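Dernum College of Open Studies

The Dernum College of Open Studies is a public college in the river town of Dernum, with a smaller second campus across the water in Prorley. It opened in 2000, when two older evening schools, both short of rooms and both rather proud of their own ways of doing things, agreed to share one roof and one set of exams. Most of its students have jobs or young families, and the timetable has always been built kindly around them, with classes running well into the evening.

Teaching is divided into two terms a year, and most students take a degree in business, science or the arts. The science degree is the one people in Dernum tend to bring up first, partly for its long lab evenings and partly for the final project, which takes up nearly all of the last term and is remembered fondly (or at least vividly!) by those who have been through it.
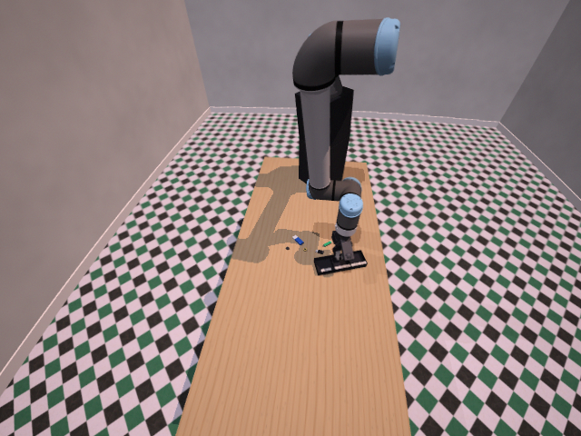 A full degree calls for 148 credits, and these may be earned as slowly as a student likes, so long as at least one course is passed each year. Exams fall in December and May. Anyone who misses or fails a paper may sit it again at the next session, and the older mark is simply replaced by the newer one if the newer one is better, a rule carried over from the Prorley evening school and much loved ever since.

The library, known as the Takács Reading Room, stays open until midnight in the weeks before exams. Course notes, timetables and marks are kept on Orkosik, the college's own online system, which began as a plain list of room changes and has grown bit by bit into something students use nearly every day. Paper copies of marks can still be picked up at the front desk in Dernum, and a good many families like to have one to keep.

See also: Prorley campus; Evening schools in Dernum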